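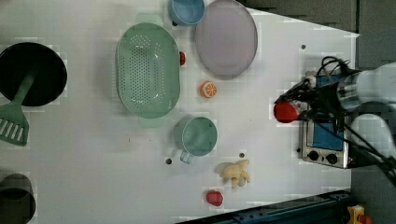

Toy foods and kitchen items on a white table, with a black pot and a mint-green colander.

Biltside is a low-budget horror film about a family that rents a farmhouse beside a drained canal and begins to hear meals being prepared in rooms that have no kitchen. It was released in October by Zostell, a small distributor of genre titles, and is mostly known today through fan galleries, wallpaper downloads and a long-running argument about which version of it is complete.

Plot

The Coelho family arrives at the farmhouse after dark and finds the table laid. Over the following nights the younger daughter stops eating, the well fills with ash, and a tall figure in a butcher's apron, called the Cook in the credits, is glimpsed on the canal path. The last reel suggests that the figure is an earlier tenant. Fans often describe this as a twist, although the opening titles give it away.

Production

Publicity for the film claimed that it was shot in 11 nights in a real abandoned farmhouse. The claim is repeated on most fan sites and has never been sourced. Several interiors share the same window and the same stain on the ceiling, and at least one bedroom is plainly a redressed version of the hallway. The story that the crew left after hearing footsteps first appears on the back cover of the home video edition and should be treated as advertising.

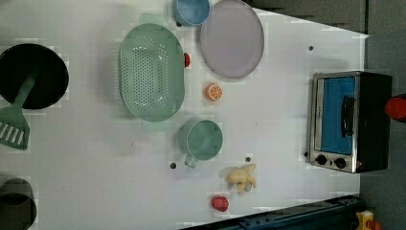 A toy kitchen set with a colander, a green mug and a toaster oven.

Release and versions

Zostell opened the film in two theaters. A home edition followed in December, trimmed of the canal sequence. A longer cut, usually called the Plonano version after the online club that promotes it, is said to restore the missing footage. Club members have posted 993 stills as evidence. Many are duplicates with the colors altered, and nearly 300 come from the trailer. No full copy of the longer cut has been shown in public.
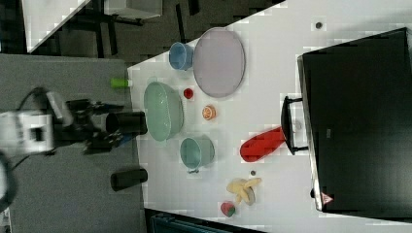
Reception

Reviews at the time were few and mostly unkind, with the sound design singled out as the one effective element. Later writers have called Biltside a lost classic, a label that sits badly with a film that has been easy to buy since its first winter. Its supposed influence on later haunted-house pictures rests on shared features, such as the laid table and the unseen cook, that were already common in ghost stories.

A sequel was announced by Zostell and a poster was printed. There is no sign that a script existed.

See also
Haunted house films
Lost and alternate cuts
Horror film publicity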